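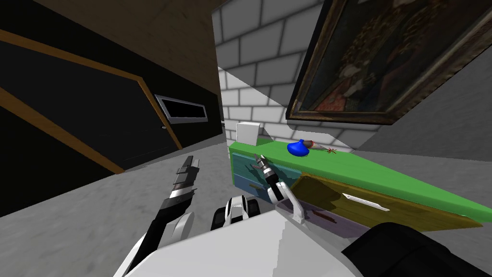

Brick wall behind the dresser, dark door on the left

Print | E-mail this ticket

Ticket 755: Catside thermostat loses Wi-Fi at night
Site: Kurnedville, upper floor
Status: open

The thermostat drops from the network at 3 a.m. and comes back only after I restart it by hand. I have restarted the Tazi router also, with the same result. Error code on the display is 142.

Update: I changed the router channel from automatic to 4. The first night was good, the second night the error came again. The log from Cullance support is attached. 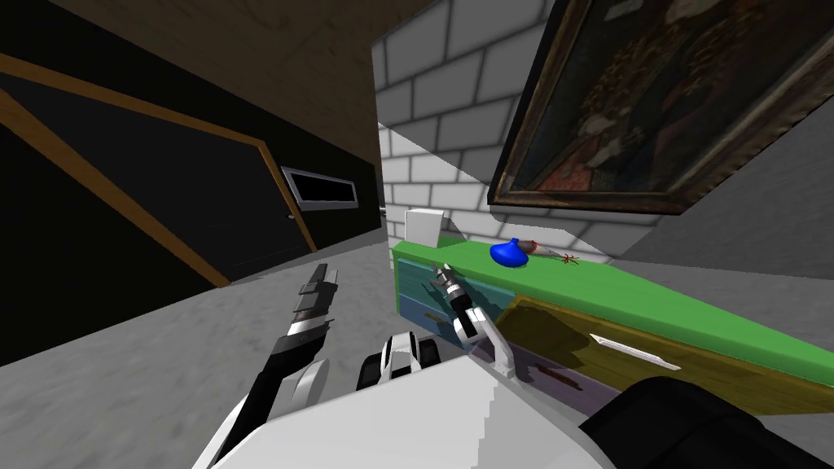 Does the heating schedule still run when the thermostat is offline?
The schedule is saved in the thermostat, so the heating follows it, but changes made in the app will wait until it is connected again.

Next step: turn off the night update on the router and check the log in the morning.

3 comments | 4 shares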